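Search this site Go Projects A-Z
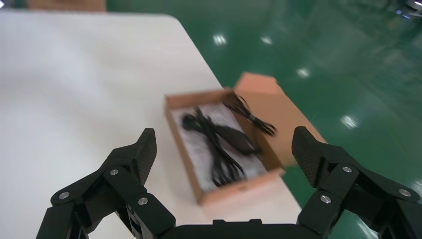

Lucía Alcaraz thought I should start with the stairs, seeing as everybody in Garkwood has slipped on them at least once and half of us have blamed our shoes. So, the stairs! They're tile, they go down to the laundry room, and in October they get wet from people's boots. I went down the last four of them on my back, and that's where my project came from.

My question was pretty simple: does the pattern on the bottom of a shoe change how much it slides on wet tile, or is it mostly the rubber? I borrowed 25 shoes from people on my floor (just the left ones, which made me very popular) and dragged each one across a spare tile with a spring scale hooked to the heel. Inside every shoe went a bag of sand weighing 971 grams. I wrote down the reading right when the shoe started to move.
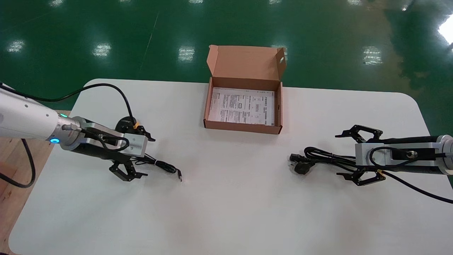

Every shoe got four pulls dry and four pulls wet, with 50 milliliters of water poured on the tile for the wet ones. I repeated four pulls where my hand jerked, so there are 204 readings in my notebook altogether. The first evening was kind of a mess. I kept pulling up a little as well as sideways, and that takes weight off the shoe and makes it look slipperier than it is. Lucía fixed it by taping the scale to a stack of textbooks at heel height, and after that my four readings for each shoe started landing close together.

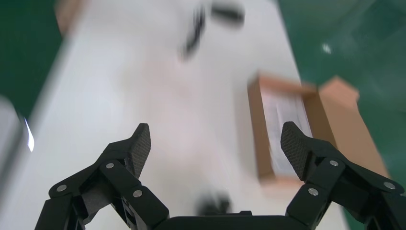
Dry tile was boring. Nearly everything held well, even a pair of Tesus slip-ons with almost no pattern left on them. Wet was where it got fun! The deep chunky hiking soles I expected to win came out in the middle, and the best ones had lots of small, shallow shapes with sharp edges. I'd call it the same idea as the fine crosshatch on that fingertip pad, only bigger and made for feet. My guess is that small grooves give the water somewhere to go without giving up too much contact, but I didn't measure groove depth, so please take that as a guess. The worst wet readings came from an old pair of Masura sneakers worn smooth at the heel. 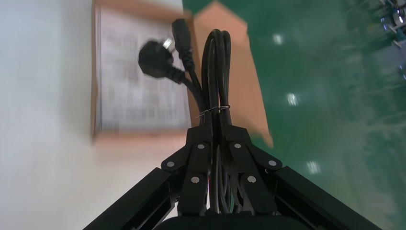
Fig. 4. Black power cord, bundled and gripped upright.

If I did this again I'd use newer and older pairs of the same shoe, so that I'm not mixing up wear and pattern the way I did here. I'd also try soapy water (it's a laundry room, after all) and the rougher tile they have in the Valcárcel building. Thanks to everyone who hopped around in one shoe for me. All the lefts are back in the box by the mailroom, so come get yours!

25 shares 4 comments

Related projects
Which bus stop in Masura gets the most shade?
Does bread go stale faster in the fridge?
How loud is the Garkwood dining hall at noon?
Drying socks: rack or radiator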